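Chapter 2
Keeping Records You Can Find Again

I spent my first summer out of school in the back office of Fornov, a small company that sold garden pumps, and I was hired to "tidy up the files." That was the whole job description! There were over 400 customer folders, and they'd been put away by at least three different people with three different ideas about the alphabet. One of them filed the Dronum account under D, one under T for "The Dronum Company," and one (my favorite) under P, for pumps.

I tell my students this story every June, when the new group comes in, and they laugh, and then they go home and save a spreadsheet as "final_new_2."

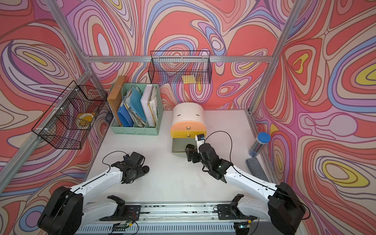
Department of Office Administration and Business Records

So this chapter is about filing, on paper and on screen, and I promise it's more fun than it sounds. We'll start with the paper kind, partly for old times' sake and partly because most of the words we use on a computer (file, folder, tab, even desktop) came straight out of the paper office. If you can set up a decent drawer, you can set up a decent shared drive.

Let me begin with a question I'd like you to carry through the whole chapter: who is going to look for this, and what will they know when they start looking? A customer on the phone knows her own name. She may know her invoice number, if she has the invoice in her hand. She almost never knows the date you typed it up. A filing system built on dates will drive the person answering that phone up the wall, however neat it looks from across the room. 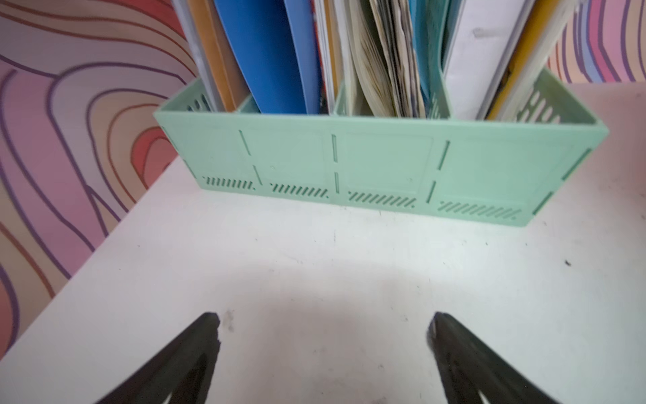

At Fornov we ended up with two sets. The customer folders went by name, and the invoices went by number, with a sheet in the front of each customer folder listing the numbers that belonged to it. When somebody from Sqalli called about invoice 544, I could go straight to it. When they called and said "it's the one with the wrong hose," I pulled their folder, ran my finger down the sheet, and got there a minute later. That little sheet is called a cross-reference, and you'll be making plenty of them in the exercises.

Before you read on, try this. Pick one place where you keep papers at home, a drawer or a box or the top of the fridge, and write down the rule you use for what goes where. If you can't come up with one, write that down too. Bring it to class, as we'll be using it again in Section 2.3 when we set up the records for Skonell, the make-believe furniture store you'll be running until the end of the book.

2.1 Names, Numbers and Subjects

Let's take names first. You'd think the alphabet would settle everything, and for the first dozen folders it does. Then a customer gets married, or a company changes hands, or you meet your first "St." and have to decide whether it sits with the S-T's or gets spelled out as "Saint." Either choice can work. Pick one, write it on a card, and tape the card inside the drawer where the next person will see it.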